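Which memory slots do I fill first, and can I keep the old tower?

Posted in Desktops & Upgrades by Mwangi Nyaga

Hi all, first post after a lot of lurking. I've been handed an older tower by my cousin, who upgraded and wanted it out of the hall closet. It powered on at his place but he kept the memory for something else, so I need to buy some, and I've never put memory in anything bigger than a laptop. Four slots, processor already in its socket, and the side with the ports has a mesh grille next to it.
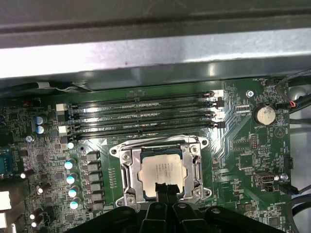
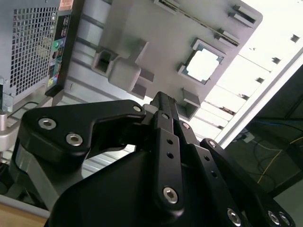
What I want is pretty simple. I do bookkeeping for a small garden supply place called Nedero, and the one spreadsheet that matters is 2628 rows and makes my laptop wheeze. I also edit a few photos in the evening. So my thinking was 16 GB, as two sticks of 8, and call it done until October when I can maybe afford a better drive.

But I keep reading different things about which slots to use. One page says fill the two closest to the processor, another says skip one, and a guy at the repair counter (Rirnine, the one by the bus station) told me any slot is fine and tried to sell me a whole new PC. He did offer me a used kit for $70, which may be okay? I can't tell. Also my cousin has no idea what paste is under the cooler or when it was last changed, and I'd like to know if I should redo it while I'm in there. And is the old case worth keeping or should I move everything over to a new one?

Thanks for any help, and please assume I know very little!

Posted by gokura_bench

Welcome! You're closer than you think.

First, don't buy anything until you know what kind of memory the board takes. DDR3 and DDR4 sticks look alike but the notch sits in a different spot and they won't go in each other's slots. Please don't press harder if one refuses. The model name is usually printed on the board itself, in bigger letters than the rest. Type that into a search, get the manual as a PDF, and look for the memory page. It'll tell you the type, the top speed and the biggest stick each slot will take.

Same page will have a little table for which slots to fill. With two sticks on a four-slot board, you generally want one on each channel so they work as a pair, and on a lot of boards that means every other slot, often the second and fourth counting away from the processor. Some older boards want the first and third, and some put each channel's slots side by side with matching colors, so go by the table and ignore me if it disagrees.

Putting them in: plug out of the wall, hold the power button for a few seconds, touch bare metal on the case. Open the latches, line up the notch, push down evenly on both ends until it clicks. It takes more force than a laptop does and the board may flex a tiny bit. Mine scared me the first time. Then the first boot can sit on a black screen for a minute or two while it sorts itself out, so go make a coffee before you panic.

On the paste, if the cooler has been off, clean both surfaces and redo it. Coffee filter and rubbing alcohol, wipe until nothing comes away, then a blob the size of a small pea in the middle. Old paste that's been pulled apart doesn't go back together well. A tube is cheap and will last you years.

As for $70, for a used 16 GB kit that's steep in my book, whichever type it is. I'd look at the used listings for an evening before going back to him. Do buy it as a matched pair, and run a memory test overnight. I once spent 13 days blaming a printer driver for crashes that were one bad stick!

Posted by mfinanga77

just get an SSD, memory wont help with a spreadsheet. my sister had the same thing and the new drive fixed it

Posted by OldSolderHand

Half agree with the one above me. A solid-state drive is the thing you'll feel most when you start it up and open programs, but he can't run it with no memory at all, so he's buying memory either way. Get the 16 and then save for the drive.

About the case. I'd keep it. Mesh lets air through, and moving a board to a new case is an afternoon of tiny screws and front panel wires for a machine you haven't even tested yet. Give it a good dusting with canned air, and hold any fan blades still while you do. Check that the front USB and audio leads are plugged in on the board, those get pulled loose all the time when people are digging around. If you still hate the look of it next year, swap it then. I priced it out for a neighbor and with a decent case and a new power supply he was looking at up to $135, and he'd have had the same computer at the end of it.

Do find out how old the power supply is though. That's the one part I'd replace on age alone.

Posted by Mwangi Nyaga

Thank you, this is great. Found the manual and the table says second and fourth, and it's DDR4. I'm going to pass on the $70 kit and keep looking. Paste is on the shopping list. No sticker on the power supply that I can make sense of, so I may be back with that one!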